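Home | Notebook | Test Benches | Reports | Contact

Workshop notebook – camera and controller comparison, simulated street
Nov 11, 2019
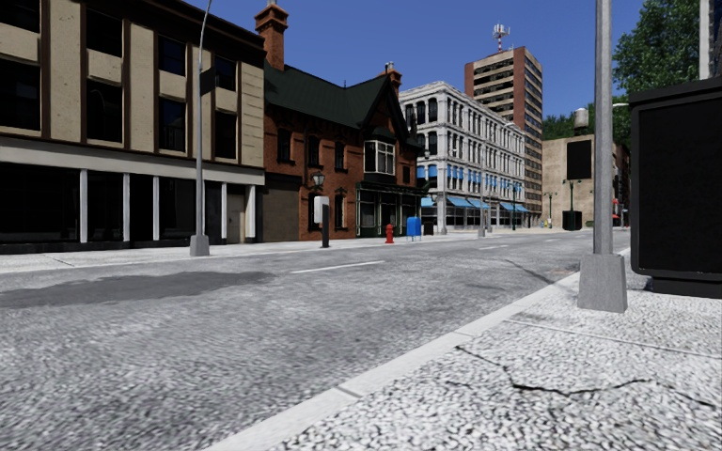 Reading time: 4 minutes

Purpose of the session: to compare the two front cameras under consideration for the Noltwood delivery platform, and to run each of them with the present controller and with the Rugemalira controller. All work was carried out in simulation. No hardware was moved.

The street map is the one adopted in February and has not been altered. It was retained for the length of straight kerb on the right and for the dark irregular patch in the left half of the carriageway, which has given the lane detector difficulty in earlier entries. The sky was left cloudless for every run. Traffic and pedestrians were switched off in the configuration file.

Cameras

Camera A is the wide unit at present fitted to the Noltwood platform. Camera B is the narrower Kuvumberg unit. Both are modelled from the bench calibration held in the shared folder. The calibration for B was repeated before the session, as the earlier file had been saved with the wrong lens entry. Colleagues who copied the old file should delete it.

Each camera and controller pairing was given 12 runs along the same route, keeping to the right-hand kerb. A total of 3,458 frames was recorded with Camera A and the same number with Camera B. Frames taken while the platform was stationary at the start were removed before scoring.

Kerb detection

Both cameras found the near kerb without trouble. The kerb is light grey against grey asphalt and the contrast is not high, so this result was better than expected. Camera B held the kerb line further up the street. Camera A lost it earlier but recovered more quickly after a turn.

The long dark crack in the pavement slab on the right was reported as a kerb edge by the detector in 23 of the Camera A frames. It was not reported in any Camera B frame, although B has the crack in view for a much shorter part of the route and the two figures should not be set side by side in the report. The joints between the slabs are faint and did not cause false edges with either unit.

Lane markings

The nearer white dash was picked up by both. The more distant one was missed by A until the platform had moved well forward. The dark patch was again marked as an obstacle in a number of frames with the present threshold. Raising the threshold removed the fault and did not affect the dashes. The new value has been entered in the settings sheet and the old value kept beside it.

Poles and street furniture

The tall grey pole on the right pavement is the object that matters most for clearance, together with the square concrete base at its foot. Camera A sees the base for longer at close range. Camera B loses it from the lower part of its view before the platform has passed, and the controller must then rely on its stored position. The large black panel beside the pole was returned as a solid obstacle throughout, which is correct.

On the far side, the red hydrant and the blue mailbox were labelled properly by both cameras. The short black post with the small white sign was labelled as a bollard by A and left unlabelled by B. The label list has no better class for it at present. A request has been sent to Verketberg, who maintain the list.

Controllers

The present controller steered smoothly with Camera A and showed a slight weave with Camera B at the higher speed. The Rugemalira controller removed the weave. It also braked twice for the dark patch before the threshold was changed, and did not do so afterwards. The log for the final set contains 1,395 steering commands and has been stored with the frames.

One run with the Rugemalira controller stopped early – the simulator reported a timing fault and closed. The run was repeated and the repeat is the one scored. The fault log has been kept under the run number.

Provisional view

Camera A should remain on the platform for work close to the kerb. Camera B is preferred for distance, and a trial with both units fitted is recommended if the controller can accept two streams. The Rugemalira controller is suitable for further testing.

Outstanding

Repeat the Camera B runs with the mount tilted down, to keep the pole base in view.
Confirm the frame delay for two streams.
Check whether the trees on the right affect the exposure setting in A.
Renumber the run folders. Two of them carry the same name.

This website uses cookies to improve your visit. Accept | Manage settings

Contact the workshop | Copyright 2019 Noltwood | Back to top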